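Aug 21, 2024
By Areeba Gondal

Front desk host wanted at the Nolledine, plus a few pairs of hands for our key card project

We have two openings at the front desk this fall, and a small project on the side that anyone can take part in, whether or not you want a job. Please read both halves, because several of our best people came in through the second door and stayed!

The Nolledine is a small hotel on the corner of Kostiuk Street. Most of our guests come for the park and the trails (and, let's be fair, the breakfast), and a good number come back every year. The person at the desk is the first one they talk to and usually the last, so we care a lot about who stands there.

The work

You'll check guests in and out, answer the phone, make up the card sleeves for the day's arrivals, and keep the log so the next shift knows what's going on. In the quiet hours there's mail to sort, umbrellas to find, restaurant tables to book, and the never-ending question of where to park. You'll learn our booking system in your first week. It's called Koton, it's a bit old-fashioned, and most people like it fine once they've stopped fighting it.

Shifts are early (6:30 to 2:30) or late (2:15 to 10:15), with a 15-minute overlap so you can hand over properly. You'd work five shifts a week and have every other weekend off. We do not do split shifts. Night cover is a separate team.

You should enjoy talking to strangers, including tired ones. You should be able to write a clear note. Hotel experience is nice to have, but our front desk manager, Oluf Brøndum, came from a hardware store and he's the one who'll be training you. A second language is a real help, any second language at all.

Pay is $21.50 an hour to start and goes up after your first six months. You get a meal on every shift, paid training, health coverage from month two, and a friends-and-family room rate that you'll be surprised how often you use.

The key card project

Now for the part I'm really excited about. We're choosing new key cards! Guests handle a card dozens of times during a stay, in the elevator, at the door, digging for it under a coat at midnight with a bag in the other hand, and we have never once asked people what they think of it. This time we're asking.

The kind of card we have in mind has a photograph across the whole face, bare trees in a park in fall, all gold and brown, with big white lettering over the top. I love it. Oluf thinks the picture is beautiful and wonders whether people will know which way to put it in the door. We'd like to hear from folks who haven't been staring at cards for months.

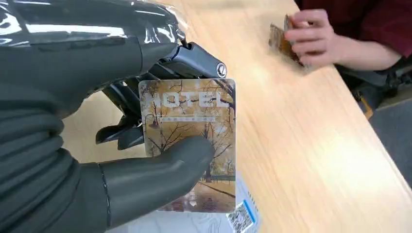 Autumn park card, with the small white arrow near the bottom.

We're looking for people to come in for one session, which takes an afternoon. You'll sit down at a table with a stack of cards, sort them by what you like, try them in a practice door lock, and tell Yuzuki Ishida what you noticed. Can you find the arrow without your glasses? Is the small print worth having? Does a picture on the face make the card easier to spot in a bag, or does it get lost among everything else in there? There are no right answers and you can't be bad at it.

We'd be very glad to have people who don't stay in hotels much, people with sore or stiff hands, people who see poorly, and parents who travel with small kids. Anyone 18 or over is welcome. The room is on the ground floor with no steps. If you need a helper with you, bring them, and we'll feed them too.

Sessions run in November, on weekday afternoons from 1 to 4. You'll get $60 for your time, coffee and cake, and your bus fare back if you keep the ticket. The final design goes to our printer, Druvness, for a first run of 550 cards, so what you say really will end up in people's pockets.

How to apply

For the front desk jobs, send a résumé and a few lines about yourself to the hotel office, or drop them at the desk in an envelope marked "Front desk." Skip the formal cover letter. Tell us about a time you helped somebody who was having a rotten day, and let us know which shift you'd prefer. Interviews are half an hour with Oluf and me, followed by an hour at the desk alongside Lev Stetsiuk, who works the early shift, so you can see what it's like. The hour is paid.

For the key card sessions, call the desk and ask for Yuzuki, or leave your name and a phone number and she'll call you back. Please mention anything we should know about seating, lighting or food.

You can absolutely sign up for both. Taking part in a session has no effect on a job application either way.

Applications for the desk jobs are open until both are filled.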